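Beginner boards, surfaces and glare: what are you lot putting under a 19x19?

Club Equipment — Boards and Stones

goban_mildura
I look after the gear for a small Go club and we need to replace our playing boards before May. The present lot are folding timber ones with hinges down the middle, and the hinge line has lifted on nearly all of them. Stones placed on the centre line rock, and on two of the boards they slide. I'm looking at flat one-piece boards in card or thin wood, laid on some kind of mat or slab. Budget is limited. Storage is one cupboard, 9 cm of free height on the top shelf.

Questions: does a thin board stay flat, does it creep on a smooth surface, and does the colour underneath matter to anyone over a two-hour game?

tengen_tas
Yes, sometimes, and yes. Thin board stays flat if it is stored flat under weight. Ours live under the clock box. Creep depends on what is underneath. On bare laminate a card board will walk a few millimetres over a game, mostly from players resting a wrist on the edge. On a rubber-backed mat it stays put.

Colour matters more than people expect. A tan board on a dark ground has a clear edge and you stop noticing the table. A tan board on a pine table is a blur at the margins and newer players misjudge the first line.

Paweena Kaewkla
I'd agree on contrast and disagree on the choice of dark ground. The dark ground should be matt. Black marble patterns look good in a shop and are poor under overhead lighting. Compare:

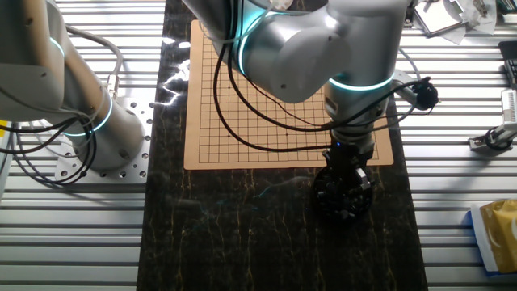

Boards & Stones Bulletin, no. 4, p. 2

The board itself is fine there. Pale, fine black grid, enough margin to see where it stops. The trouble is the marble pattern beside it. You get a hard white patch on the gloss, and it sits right next to the board at the left. A player on that side has it in the lower part of their vision all game. The gold veining is the second problem. It runs one way, the grid runs two, and the eye keeps trying to resolve them together.

If you must have the pattern, turn off the light directly overhead and use lamps to the side.

goban_mildura
Useful. I had been pricing a marble-look mat from Brornedgate because it wipes clean. Is the glare a matter of finish only, or would I see it with a satin one?

Paweena Kaewkla
Satin spreads it out. You get a larger, dimmer patch with no edge to it, and most people can ignore that. Gloss gives you the shape of the light fitting.

kosumi_k
I'm going to argue for gloss. We have used gloss mats in our hall for years. Stones that roll off the board are easy to find, drinks wipe off, and chalk from the whiteboard doesn't get ground in. I've had one complaint about reflections and it was solved by rotating the table a quarter turn. Matt fabric holds grit, and grit gets under a thin board and lifts a corner.

tengen_tas
Rotating the table works if you have one light source. Our room has four banks of tubes and there is no orientation that misses all of them.

kosumi_k
Fair. We have windows down one side and that's it.

stonecount
Point on the base layer. What sits below the mat matters as much as the mat. I play most Wednesday evenings on workshop benches, and anything slotted or ribbed needs a stiff layer on top. A soft mat over grooves will telegraph the ridges, a card board on top of that will bridge them unevenly, and a stone placed over a hollow sounds different and can tip. Slabs solve this. So does a sheet of 6 mm MDF cut to the board plus a hand's width each side.

Check it by running a straight edge across the board on both diagonals. If you can slide a sheet of paper under it anywhere, shim or change the base.

goban_mildura
I hadn't thought about the bench. Ours are trestles with a join across the middle, so the MDF sheet sounds right. What about corners? The Jemura card boards come with square corners or radiused.

Paweena Kaewkla
Radiused. Square corners on card dog-ear within a season. Once the top layer parts from the core it catches on sleeves and you lose the position. A small radius is enough.

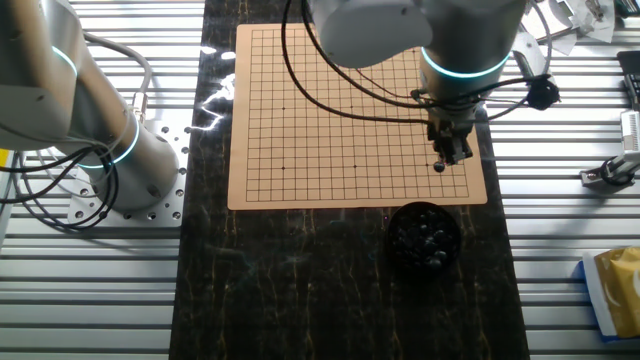 The other item to check before you order is the star points. On cheap printing they are either too faint to find or so heavy they look like a small stone from across the table. You want a dot a bit wider than the line and the same black. Hold the sample at arm's length under your own room lights. If you can pick out the dots quickly, and you can't mistake one for a stone, it will do.

Line weight next. Thin lines are better with full-size stones, since the stones do the work. Thick lines only help on the small travel sets.

kosumi_k
Agree with all of that except the radius. Mine are square and taped at the corners with bookbinding cloth. No failures.

tengen_tas
Taped corners add thickness and then the board rocks. We tried it.

kosumi_k
Tape the top face only and wrap a few millimetres. If it rocks you've used too much.

stonecount
Whether the squares should be square is a separate argument. Traditional boards are a little longer than they are wide, to allow for the seated viewing angle. Many of the card ones have an outline that is plainly square. Beginners won't care. Stronger players may say the position looks squashed from their side.

goban_mildura
Our strongest player brings his own board, so that takes care of itself.

Plan at this stage: radiused card boards, MDF under each, dark matt mat between the two. I'll get one set first and run it for a month before ordering the rest. The Adeleke mats come in charcoal and in a green that I don't like.

Paweena Kaewkla
Charcoal. Wash it before use or the loose dye will mark the underside of the board. Cold water, dry it flat.

goban_mildura
Will do. I'll post the straight edge results when the first one arrives.

Reader comments (4)

drevurholm_go
We ordered card boards for the Drevurholm school program and the only real wear has been at the edges where children pick them up one-handed. Teach them to lift with both hands and slide the stones off first.

atari_ballarat
Does anyone know a source for a dark cork sheet? I've seen over 2,000 listings for natural cork and nothing in black that isn't printed.

hane_hugh
Stain it yourself. Water-based stain, two coats, then leave it a week. It will curl a bit on the first coat and settle under a weight.

quiet_joseki
Kosumi_k is right about grit. Brush the mat before every session, whatever finish you buy.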